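The handling guide we follow at Plandell runs to 884 clauses, and 13 of them concern the word "grasp". I have read them all, which is more than I can say for the people who quote them at me. 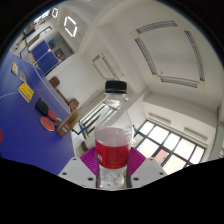
Bottle held at the base, label clear of the fingers.

Clause 19 wants every bottle held upright. Fine. It has no opinion on where you do the holding, so Petstead squeezes the neck, Voritz squeezes the middle and both pass the audit. I would swap the lot for one page: hold it low, keep off the label, write down what you dropped. Most rule-writers have plenty to say about the first two.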